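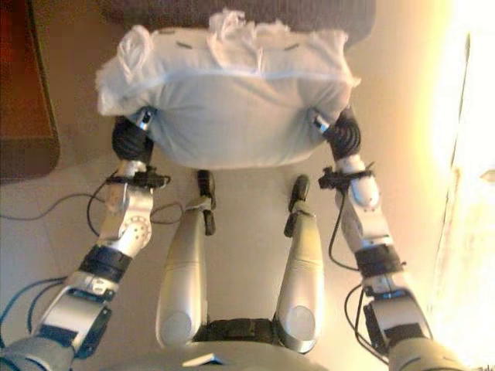
Both arms on the pillow at the Torstead open day, August 8, 2025

We have run our guest house long enough to have been sold most things, from a talking kettle to a machine that folded towels into shapes none of our guests wanted, so I set off for Torstead in a fairly guarded mood. The invitation had come from Whiteley, who hire out equipment to small hotels, and it promised a morning with Pistis, their new housekeeping service. You don't buy the robot. You pay monthly for a humanoid, its upkeep and a person at the end of a telephone, and they hope you will let it loose on your bedrooms.

I must say the welcome was lovely. There was proper coffee, and a plate of cheese scones that had gone by the time the second group arrived (we were the first group, I am pleased to say). They took us up five at a time, which meant everybody could get near enough to see what the hands were doing and still leave the thing room to move.

The job we watched was pillows. I had expected something grander, a whole bed perhaps, but our guide told us that soft things are where these machines usually come unstuck, and having changed a great many pillowcases I could well believe it. A pillow never has the same shape twice. Pistis takes hold of it from both sides with its metal fingertips and brings it up in front of its body, and I found I was holding my breath the first time, which is silly over a pillow.

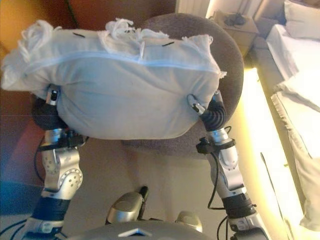

What I liked was how gently it went about things. I had rather feared for the fabric, and I asked whether the grip could be turned down for older linen. It can, in steps, from the same little screen that starts and stops the job. We have some embroidered cases that belonged to my grandmother and I would not put those anywhere near it yet, but for everyday white cotton I should be happy enough to let it try.

It is slow. I had better say so plainly. Our guide didn't pretend otherwise, and any of the girls who help us on a changeover morning would have had the room finished and been off down the landing. Whiteley's answer is that it can be left to get on with the dull parts while your people do the bathrooms. I can see the sense in that for a place with a long corridor and one tired housekeeper. In a house like ours, with crooked stairs and a dog, I am less sure.

The price, as given to us on the day, is 2,224 pounds a month, with a minimum hire of three months. That includes Wodident, the program that keeps a note of which rooms have been done and sends a message if the robot stops and wants help. I had a go with Wodident myself on a tablet and got on with it well - large buttons, sensible words, and I didn't need my reading glasses. 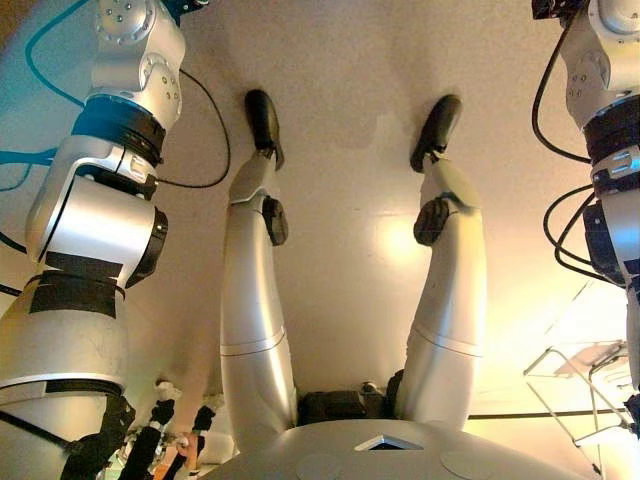
How much has to be changed in a bedroom before the robot can work there?

Very little is moved permanently, according to Whiteley. They visit first, measure the doorways and the space beside each bed, and ask you to keep that space clear of bags and trailing lamp flexes while it is working.

I asked a good many other things, I'm afraid, and they were patient with me. Stairs are out for now, so a house on several floors would need a lift or a robot for each landing. Cleaning the grippers is left to you between visits, with a cloth, and an engineer comes every five weeks to go over the rest. Duvet covers are promised for February, and I was told quite frankly that they are proving a struggle.
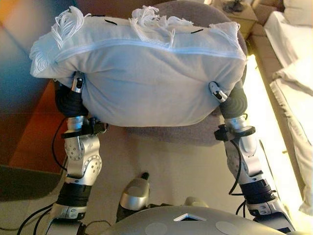 One of the other visitors, who has a much bigger place than ours on the coast road, wanted to know what the guests would make of meeting it on the way to breakfast. Whiteley suggest running it between checkout and mid-afternoon, when the rooms are empty anyway, and putting a small card in the hall so that it isn't a shock. I thought some of our regulars would be thrilled and would want to watch, which might slow things down even more!

I came home with a brochure, a trial form and a good deal to talk over at supper. For the moment we shall carry on as we are, but I have asked to be told when the duvet covers are ready, and if they hold another morning at Torstead I shall certainly go again. Park behind the building if you do, as the spaces at the front are very tight.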